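双手夹持浅托盘:手持夹爪示教采集要点

更新:2018-04-03
整理:Nuala Mac Mathúna(Skillon 工作间)

适用范围:用两只手持夹爪录制双手协同动作,供模仿学习训练使用。以下各条来自 Nimri 项目的桌面整理任务,共录得585条示教,任务内容为从两侧夹住带边托盘、抬起、平移、放下。家用托盘、收纳盘、烤盘均可照此操作,盘底过软的不适用。

一、桌面准备

1. 不必清空桌面。只在整洁桌面上训练的策略,换到日常书桌后成功率明显下降。我们的对照组里,杂物保留组与清空组各录等量数据,前者在陌生桌面上的抓取偏差更小。

2. 必须清出的只有托盘的移动路径。键盘、鼠标可以留在原位,但托盘放下的位置不得压到线缆。

3. 反光面用哑光布擦净,不要上光。白色桌面在强光下容易过曝,标记图案的边缘会丢失。窗帘拉上一半,再开顶灯,效果比单用台灯稳定。

4. 水瓶拧紧盖子,敞口杯一律移走。

二、夹爪与标记

1. 标记块六面都要平整。贴纸起角时整张更换,不要用胶带压住,胶带反光会使位姿解算跳变。

2. 每次开录前,双手在视野中央静止2秒,供左右夹爪对齐时间戳。省略此步的片段后期要手工对齐,得不偿失。

3. 线缆沿前臂外侧下垂,留出余量。线绷紧后手腕会不自觉地补偿,这种补偿会被学进策略里。

4. 指面沾了油污或面粉,用酒精棉片擦拭,晾干再用。

三、夹持动作

1. 坐姿正对托盘,双臂前伸,肘部不离开身体太远。

2. 左右两指分别抵住托盘的两个侧边,接触点取在侧边中段。两侧同时接触最好;若有先后,先接触的一侧停住等待,不要推着托盘去找另一侧。

3. 夹持力以托盘不滑为准。过大的力会使薄盘拱起,放下时弹开。

4. 标记块朝向相机,手腕不要内翻。内翻时前臂会遮住标记,片段作废。

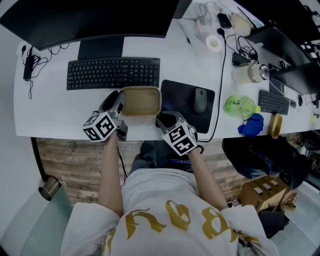

四、抬起与放置

1. 抬起前保持接触,停顿片刻再发力。停顿段在训练中用作阶段分界。

2. 抬升高度以越过键盘为限,不求高。

3. 放置时先让远侧边缘着桌,再放平。双手同时松开,向两侧退出,不要向上提。

4. 失败片段单独存放,不要删除。我们用它们训练了失败检测器,判别滑脱的效果好于只设阈值的办法。

五、结果摘要

在 Brarkalville 的测试点,同一网络结构分别用两种数据训练:一种只含单手推动,一种为上述双手夹持。每种策略测试20次,托盘位置随机。双手夹持策略的失败集中在托盘斜放时,单侧先接触后继续推进,与第三节第2条所述的错误一致。补录斜放数据后,该类失败减少,但没有消除。

载重影响另行测试。盘内放700克干豆,策略未重新训练,抬起阶段可完成,平移阶段豆子偏向一侧时出现倾斜。目前的处理办法是降低平移速度,盘底垫一层防滑布。

六、收纳与维护

夹爪用毕,手指张开存放,避免橡胶面长期受压。标记块不要叠放。Prostima 的收纳盒内衬偏硬,需加一层绒布。相机镜头每周擦一次,内参在更换支架后重新标定,支架未动则每月一次。

尚未处理的问题:圆形托盘没有明确的侧边,接触点如何取,数据不足,暂不给出建议。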